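January, dye room, started a bit after nine

Still chasing a decent black. I had promised myself I would leave it alone until the madder order was finished, but the Furklow fleece came up so lovely after scouring that I couldn't resist putting a skein or two through, and so the madder is sitting in its bucket under a plate and will have to forgive me.

Recap for anyone reading this who missed the autumn. The old black (batch 1737, logwood over an iron mordant) was handsome in the pot and handsome on the line, and then went brown at the shoulders of every jumper anyone knitted from it. Eilidh Baxter still wears hers and is very kind about it, but I notice she wears it with a scarf. My feeling is that we were heavy-handed with the iron. It also left the wool harsh, like something you would scrub a pan with, and I don't want to sell that again.

So batch 3084 goes at it from the other end. Indigo first, three short dips with a good long airing after each, until the yarn is a proper navy. Then a rinse, an overnight rest, and into weld and madder together to pull the blue down towards black. No iron at all until the very end, and then only a whisper of it.

For the overdye I made the madder up in 1000 ml of rainwater and let it come up slowly on the small ring. The temptation is always to turn up the heat and go and make tea. I did make tea, I admit, but I left the ring alone and was back before it got anywhere near a simmer. Madder goes brick-coloured and sulky if you boil it, and brick is no help in a black.

The Ernia indigo behaved beautifully. The vat was the right sort of greeny-yellow under the skin by mid-morning and the skeins turned as they came out, which I never get tired of. The Urrutia indigo was slower and wanted another spoonful of lime, and even then the second dip was patchy where the ties were too tight. My own fault — I was talking. Please, everyone, tie in loose figures of eight, looser than you think, and check them before they go under.

Sheet 5 in the ring binder has the swatches so far. The first one is navy pretending. The second has gone a bit green, too much weld, though it is a very pretty green and I have put a note beside it in case somebody asks for a pine colour. The third is the one I like. By the window it reads as black with something warm at the back of it, and under the strip light it stays black, where the old one used to turn plum.

Rub test on the third: a faint grey mark on the damp cloth, nothing on the dry one. I would like the damp one cleaner. Going to try a second wash with the Likik soap and a bit more patience, then test again once it has dried right through.

Eilidh came by at lunch with the mohair she wants done and we had a long chat about pile. She thinks a brushed yarn will always look a shade lighter than a flat one from the same pot, and I think she's right, but I want to see them side by side before I promise her a colour. We also agreed that blacks should be judged on something finished and handled, and that a tidy little swatch flatters everything.

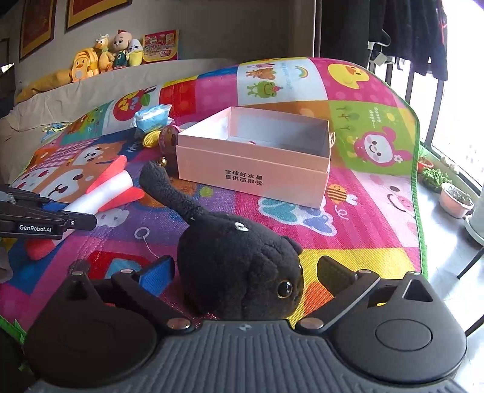 For tomorrow, then: wash the third skein again, fade strip up in the south window with half of it under card, and the mohair in to soak before anybody puts the kettle on. The madder for the big order needs stirring too. I have left the long spoon across the bucket as a reminder, mostly to myself.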